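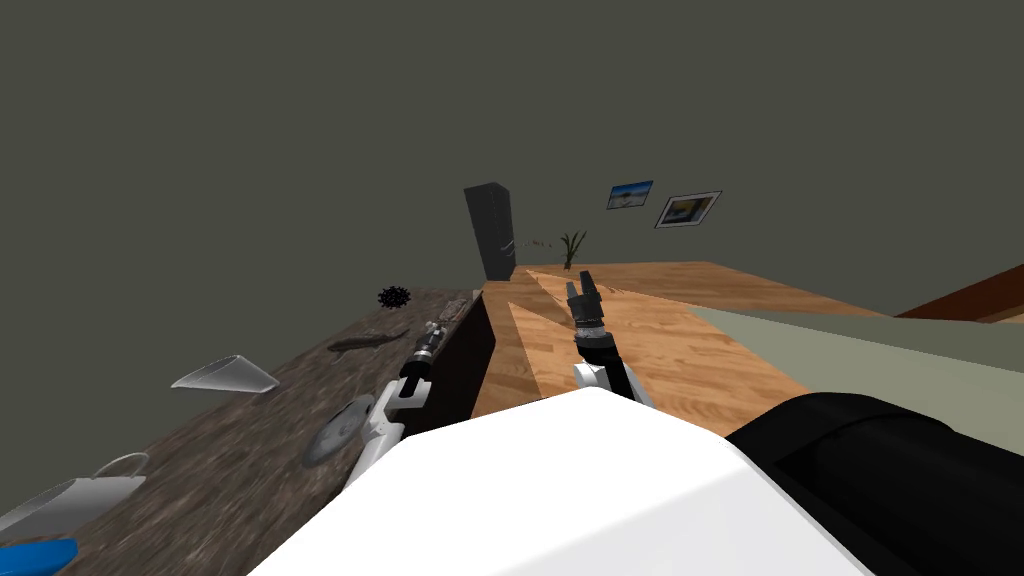
防災・避難生活用品 > 屋内用テント・間仕切り

キーワードで商品をさがす すべてのカテゴリ 検索

避難所用ワンタッチ間仕切りテント Pliltent(プリルテント)2人用 7点セット

5月更新 文:Selar 商品ページ担当

雨の季節が近づいてくると、当店にも避難所用の備品についてのお問い合わせがぐっと増えてまいります。学校の体育館をお借りして避難所をひらく自治会の方、従業員さんが帰れなくなったときのために会社の会議室に何か置いておきたいという方、それから、おじいちゃんおばあちゃんを連れて避難することになったらどうしよう、とご心配のご家族の方。お話をうかがっていると、立場はいろいろでも、お困りのところはだいたい似ているのですよね。食べものと水はなんとか用意した、毛布もある、でも着替える場所がない、横になっても人の目が気になって眠れない、というお話です。

Pliltentは、そういうお声をいただくなかで、長いお付き合いのあるテントメーカーZeltskaにお願いして、当店Selarの取り扱い品として仕立ててもらった屋内用のテントです。体育館や集会所、会議室の床の上に広げて、大人2人が並んで横になれる広さの「自分たちの場所」をつくるためのもの、とお考えください。アウトドアで使うテントとは作りがずいぶん違いますので、そのあたりも含めて、少し長くなりますがご案内させていただきます(お急ぎの方は、下のほうに仕様をまとめてありますので、そちらへどうぞ!)。

■ どんな場所で使うテントですか

屋根のある場所の、平らな床の上でお使いいただくテントです。雨をはじく加工も、風に耐えるための張り綱もついておりません。そのぶん生地が軽く、広げたときの音もおだやかで、夜おそくに到着されたご家族が隣で組み立てをはじめても、カシャカシャという音がそれほど響かないようになっています。避難所の夜は、思いのほか小さな物音が気になるものです。ファスナーも金属のものをやめて、樹脂のやわらかいものにいたしました。

床はフローリングでも、畳でも、タイルカーペットでもかまいません。体育館の床でしたら、付属のすべり止めを四すみの下に敷いていただくと、寝返りのたびに少しずつ動いていくのをおさえられます。畳の上ではすべり止めがなくても落ち着きますので、お好みで外してください。

屋外でお使いになりたいというご相談もときどきいただくのですが、こちらはおすすめしておりません。庭先の日よけ代わりに、という程度のお気持ちでも、突然の風であおられてしまうことがあります。車のなかに荷物を残してきて屋外で過ごさなければならない場合などは、別の商品をご案内しますので、どうぞお気軽にご相談くださいね。

■ 高さ156cmについて

高さは156cmございます。この数字は、試作の段階でずいぶん悩んだところでした。もっと高くすれば、背の高い方でもまっすぐ立って着替えができます。けれども高くすればするほど生地も骨も増えて重くなりますし、広い体育館のなかに背の高いテントが並ぶと、見守りをする方から会場のようすが見えにくくなってしまいます。具合の悪い方がいらっしゃらないか、小さなお子さんが迷っていないか、巡回しながら見渡せることも、避難所では大切だとうかがいました。

かといって、低くしすぎると今度は着替えがつらい。しゃがんだままズボンをはきかえるのは、膝や腰に痛みのある方にはたいへんな作業です。それで、椅子に腰かけて着替えるぶんにはゆったりしていて、少し頭を下げれば立ったままでも袖を通せるくらいの高さ、というところに落ち着きました。背の高いお客様には少々きゅうくつかもしれません。そこは正直に申し上げておきます。

天井は、開け閉めのできる二重の布になっています。昼間は上の布をめくってメッシュだけにしておくと、会場の照明がやわらかく入ってきますし、空気も通ります。夜は閉めていただければ、体育館の常夜灯がまぶしくて眠れないというお悩みがずいぶんやわらぐと思います。閉めたままでも側面の下のほうに通気口がありますので、そこは荷物でふさがないようにお願いいたします。 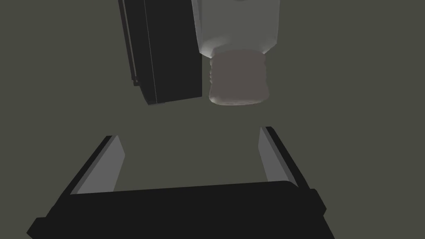
■ 組み立てと片づけ

組み立ては、収納袋から出して、留めベルトをはずして、手を離すだけで骨が開きます。これだけ書くとなんだか簡単すぎるようですが、ひとつだけ気をつけていただきたいことがございます。骨が開くときに、わりと勢いがつきます。顔を近づけたままベルトをはずさないこと、まわりにお子さんがいないか見てからはずすこと、このふたつはどうか守ってください。床に置いて、腕をのばした姿勢でベルトをはずすのが安心です。

開いたら、出入り口をどちらに向けるかを決めて、四すみを軽く引っぱって形をととのえます。隣のテントと出入り口が向かい合わせになると、開けるたびに目が合ってしまって、お互いになんとなく気まずいものです。通路に対して同じ向きにそろえておかれると、皆さん過ごしやすいようです。

さて、片づけのほうです。ワンタッチのテントというと「開くのは簡単だけれど、たためない」というお声を本当によくいただきます。わたくしどもも最初の試作品では、事務所の床の上で汗だくになりました。どちらにひねっても丸い輪がくるんと元に戻ってしまって、笑うやら困るやらで、その日はとうとう袋に入らないまま帰ったのを覚えております。

そのあとZeltskaの方で骨の通し方を見直してくれまして、いまの製品では、ひねる方向を間違えないように縁のテープに色がついています。たたむときは、まず天井を内側に押しこんで、側面を本のページのように重ねます。つぎに、緑のテープどうしを合わせて立て、上の端を手前に倒しながら、足で下の輪をそっと押さえます。そうすると輪がひとりでに重なってきますので、重なったところでベルトを巻いてください。力はそれほどいりません。力を入れたくなったときは、たいてい向きが反対になっています。いったん広げて、緑のテープをさがすところからやり直していただくのが近道です。

収納袋の内側には、この手順を絵で縫いつけてあります。紙の説明書はどうしてもなくなりますし、前に使った方が別の袋にしまってしまうこともありますから、袋そのものに縫ってしまおうということになりました。字を読むのが苦手な方や、日本語になじみのない方にも、絵を見ながらたたんでいただけると思います。

■ 床に敷くRadebeマット

テントの中に敷く専用マット「Radebe」が付属いたします。重さは472g。片手でひょいと持てる軽さです。巻いてしまうと癖がついて端が反り返るというご意見があり、いまのものは屏風のように折りたたむ形になりました。広げてすぐ平らになりますので、くたくたに疲れて到着された方にも、すぐ横になっていただけます。

体育館の床は、夏でも夜中になると思いのほか冷えます。背中から冷えてくると、眠ったつもりでも朝に体がこわばって、なかなか起き上がれません。Radebeマットは床の冷えと硬さをやわらげるためのものですが、これ一枚で家の布団と同じようにというわけにはまいりませんので、できましたら毛布やお手持ちの敷物を重ねてお使いください。段ボールを下に敷かれるのもよい方法です。段ボールの簡易ベッドをテントの中に入れたいというご相談もありますが、ベッドの大きさによって入るものと入らないものがございます。お手もとのベッドの寸法をお知らせいただければ、こちらで確認してお返事いたします。

マットの表面は、汚れたら水でしぼった布で拭いていただけます。飲みものをこぼしてしまったときも、あわてずにそっと吸い取ってから拭けば大丈夫です。洗濯機には入れないでください。中の層がよれて、もとに戻らなくなってしまいます。

■ セットの内容(7点)

・Pliltent本体
・Radebeマット
・すべり止めシート
・天井かけ用の小物ポケット
・出入り口用の名札ケース
・テント連結用の面ファスナー帯
・収納袋(たたみ方の絵つき)

小物ポケットは、眼鏡やお薬、携帯電話など、夜中に手さぐりでさがすものを入れておくためのものです。眼鏡を枕もとに置いて踏んでしまった、というお話は避難所から戻られた方によくうかがいますので、これはぜひ使っていただきたいです。重いものを入れると天井がたわみますから、水の入ったボトルなどは床に置いてくださいね。

名札ケースには、お名前を書いた紙を入れていただいてもよいですし、お名前を出したくない方は番号や記号でもかまいません。女性おひとりで過ごされる場合など、お名前を外に出すことに不安がある方もいらっしゃいます。受付で番号をお渡しして、名簿は受付の方だけがお持ちになる、という運用をされている会場もあるようです。中に人がいるかどうかを示す「使用中」の札も、同じケースに入る大きさで同封しております。

面ファスナーの帯は、ご家族が多くてテントをふたつ並べてお使いになるときに、側面の窓どうしをつなぐためのものです。つないでおくと、夜中にお子さんが目をさましても、外に出ずに隣へ行けます。通路側の面はつなげませんので、並べる向きにだけお気をつけください。 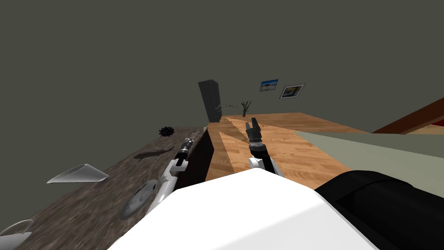
■ 寝るとき以外の使いみち

避難所をひらく側の方からは、寝る場所としてよりも、むしろ「ちょっとした個室」として数張りほしいというご注文を多くいただいております。たとえば授乳やおむつ替えの場所。たとえば、お体を拭いたり、湿布を貼りかえたりする場所。保健師さんがお話を聞くのに使われることもあるそうです。テントは音をさえぎるものではありませんから、内緒のお話には声の大きさに気をつけていただく必要がありますが、人目が切れるだけでも話しやすくなる、とのことでした。

感覚の過敏なお子さんがいらっしゃるご家庭からも、お手紙をいただいたことがあります。大勢の人の気配で落ち着かなくなってしまうので、避難所に行くこと自体をあきらめていたけれど、囲まれた場所があるなら行けるかもしれない、というお手紙でした。ご自宅で何度か広げて、好きな毛布やぬいぐるみを入れて、慣れさせておられるそうです。なるほどと思いまして、それ以来、ほかのお客様にも「一度おうちで広げてみてくださいね」とお伝えするようにしております。

ペットと一緒の避難については、会場ごとに決まりが違います。同じテントに入れる会場、別の棟で預かる会場、受け入れのない会場とさまざまですので、お住まいの市区町村の案内を先にご確認ください。生地は爪に強いものではありませんから、一緒に入れる会場でも、ケージに入れてお過ごしいただくようお願いいたします。

■ 避難所に並べるときのこと

まとめてご購入くださる自治体や学校の方に、いつもお伝えしていることをこちらにも書いておきます。

まず通路です。テントを壁ぎわからきっちり詰めて並べると、たくさん入るように思えるのですが、車いすの方や、お手洗いに何度も立たれる方が通れなくなってしまいます。先に床へテープで通路を引いて、残ったところにテントを置くという順番にされると、あとから動かさずにすみます。足の弱い方のテントは、お手洗いに近いほうへ。ただ、お手洗いのすぐ前は夜中の足音が気になりますので、ひとつふたつ離したところがよさそうです。

それから暖房や冷房の風です。風の吹き出し口の正面に置くと、テントがふくらんだり、中の方が冷えすぎたりします。大きな暖房機のそばには絶対に置かないでください。生地には燃えにくくする加工がしてありますが、燃えないわけではございません。中での火の使用、カセットコンロやろうそく、蚊取り線香なども、すべてご遠慮いただいております。明かりは電池式のものをお使いください。夜、中で明かりをつけると外に影が映ることがありますので、着替えのときは明かりを床に置いて、出入り口側に向けないようにすると気になりにくくなります。

暑い時期には、天井と出入り口の両方を開けて風を通してください。囲まれた場所はどうしても熱がこもります。ご高齢の方は暑さに気づきにくいことがありますから、見回りの方がときどき声をかけてさしあげてください。

■ しまっておく場所とお手入れ

収納袋に入れると平たい丸い形になります。棚に立てて並べられますし、寝かせて重ねることもできますが、重ねたうえに重い箱を載せるのは避けてください。骨に曲がり癖がつくと、開いたときに片側だけ傾いてしまいます。

湿気の多い倉庫にしまわれる場合は、床に直接置かずに、すのこなどの上にどうぞ。使ったあとは、中に残ったほこりを払って、半日ほど広げて風を通してから袋に入れてください。汗や息の湿り気が残ったままたたむと、次に開いたときににおいます。汚れは薄めた中性洗剤を布にふくませて、たたくように拭きとっていただければ結構です。漂白剤は生地の加工を傷めてしまいますので、お使いにならないでください。

そして年に一度、できれば訓練のときにでも、袋から出して開いてみてください。ファスナーは動くか、縫い目はほつれていないか、名札ケースは入っているか。なにより、たたみ方を手が覚えていてくれるのがいちばんです!去年たためたから今年も、と思っていても、案外忘れているものでして、わたくしも店の見本をたたむたびに緑のテープをさがしております。

■ よくいただくご質問

「ひとりで使ってもいいですか」
もちろんです。おひとりなら荷物もすべて中に入れて、ゆったりお過ごしいただけます。会場が混み合っているときは、受付の方とご相談ください。

「大人2人と小さい子どもで寝られますか」
お子さんの大きさによります。赤ちゃんでしたら間に寝かせられますが、寝返りで踏んでしまわないよう気をつかわれると思いますので、2張りを連結する使い方もご検討ください。

「自宅の避難でも使えますか」
お使いいただけます。停電した冬の夜に、居間の真ん中で広げて家族で中に入ったというお客様もいらっしゃいました。ガラスが割れた部屋や、倒れそうな家具のそばには置かないでください。破片は生地を通りますので、まず床の片づけからお願いいたします。

「個人で持って避難所に行っても使わせてもらえますか」
会場によって考え方が違います。場所の割り当てが決まっている避難所では、持ちこみのテントをお断りされることもあるようです。前もって市区町村の防災の窓口にたずねておかれると安心です。

「名入れはできますか」
収納袋に自治会名や学校名をお入れできます。まとめてのご注文のときに承っておりますので、文字の並びをメモに書いてお送りください。入れる位置の見本をお送りして、ご確認いただいてから作業にかかります。

「骨が折れたら修理できますか」
Zeltskaの工場でお預かりして、骨を入れ替えることができます。ご自分で布テープを巻いて補強されると、あとで生地がはがせなくなることがありますので、そのままの状態でお送りください。生地の小さな穴でしたら、補修布を封筒でお送りして、お手もとで貼っていただくこともできます。

■ 仕様

品名:Pliltent 屋内用間仕切りテント
製造:Zeltska
取り扱い:Selar
使用人数:2人
高さ:156cm
付属マット:Radebe(重さ472g)
セット内容:7点
使用場所:屋内の平らな床
天井:布とメッシュの二重、開閉式
出入り口:樹脂ファスナー
火気:使用不可

■ ご注文とお届けについて

1張りからご注文いただけます。たくさんお入り用の場合は、お見積りをお作りしますので、数と、お届け先に台車が入るかどうか、それから搬入できる時間帯をあわせてお知らせください。学校さんですと授業のあいだは門が閉まっていることもありますし、集会所は鍵を開けてくださる方のご都合もありますから、先にうかがっておくと運送の手配がなめらかに進みます。

台風の進路が気になりはじめるころになりますと、ご注文が重なって、どうしてもお届けまでにお時間をいただいてしまいます。急ぎたいお気持ちは痛いほどわかるのですが、道路や船の都合で荷物が動かなくなることもあり、お約束できないことがございます。もしお考えでしたら、お天気のおだやかなうちにお声がけいただけますと、こちらもゆっくりご相談にのることができて助かります。

見本の貸し出しもしております。自治会の集まりや、防災訓練で皆さんに一度たたんでみていただいてから決めたい、というご希望には喜んでお応えしますので、使われる月と送り先をお書き添えください。お返しのときは、少々袋からはみ出していてもかまいません。こちらでたたみ直しますから、どうぞお気になさらずに。

在庫:あり お見積り・見本の貸し出しは、Selar防災用品係まで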